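Stunura Shared Studio, Suite 395
Small Table and Snack Prep Walk-Through
Checked: 25 March 2023
Checklist version 5

Ratings: OK / FIX / TALK. TALK means it works but somebody needs to have a conversation, and so far it has always been the same conversation.

1. Floor and walkways

Path from door to table clear: OK
Last month a Bilix shipping carton lived in this path for most of February and had started to collect mail. It has moved on.

Cords off the walking route: FIX
One extension cord by the window, taped down with tape that has given up. Retape or reroute. Please don't put a rug over it, which was the suggestion on the last sheet.

Rolling stools parked away from the work: TALK
A stool on casters is fine to sit on. It is a poor stepladder, and the dent in the wall by the light switch remembers. If you need the top shelf, the step stool is in the closet, behind everything you put in front of it.

Racks and stands steady on their feet: OK
Pushed each one at shoulder height. Some creaking, no drama. Keep the feet out of the aisle; they find ankles in the dark.

2. Table and mat

Table stable, no wobble: OK
The folded menu under the back leg has been replaced with a proper foot pad. The menu has been kept in case anyone still wants the number.

Mat flat, no curled corners: OK
The green mat stays on the table for everything, food included, so it gets the food rules too. Wash with dish soap, rinse, dry, back down. Wiping it with a sleeve is a method I have seen used and can't pass.

No blades left on the mat: OK
Craft knives go in the Gimar box with the lid closed before any food comes out. A mat with a grid on it seems to invite people to leave a knife there for next time. Next time may be lunch.

Food goes on a plate: TALK
The plate comes out first and the fruit goes on the plate. The mat is washed, but it has also met glue.
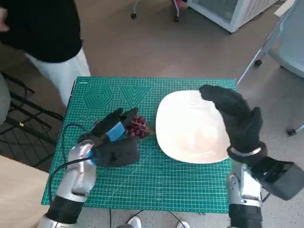 Item 2, food on a plate: grapes on the mat, right beside the plate.

I'd call that close, and close is a TALK. The rim on these plates is shallow, so anything round should go toward the middle and be set down gently. A grape on the floor is a small thing until it meets a heel.

3. Fruit and cold snacks

Fruit rinsed before serving: OK
Sink, colander, cold water. Let it drain properly so the mat doesn't end up doing the draining.

Grapes cut for small children: FIX
On open studio days we get visitors under 5. Their grapes are cut lengthwise, in quarters, at the counter with the kitchen knife. There was no reminder on the cabinet door. There will be one by the next walk-through, in large letters.

Stems and strays picked up: OK
Trash, not the pen cup. The pen cup has been emptied and I would prefer not to discuss it.

Food out no longer than needed: OK
Leftovers go in the fridge with a date on them. "Recent" is not a date.

4. Hands and gloves

Hands washed before food: OK
Soap was full and paper towels were stocked, a first for this sheet.

Clean gloves for food, other gloves for everything else: TALK
Two boxes, both labeled. The labels face the wall. I turned them around; let's see how long that lasts.

5. Lights, exits, first aid

Exit door opens fully: OK

Extinguisher gauge in the green: OK
Tag number 813, mounted and reachable. The coat that was hanging on it has gone to lost and found.

First aid kit stocked: FIX
Plenty of gauze, one bandage. We do not appear to be a gauze kind of studio. Add a box of 20 to the next Rey order.

Open items carried forward: extension cord, cabinet door reminder, bandages.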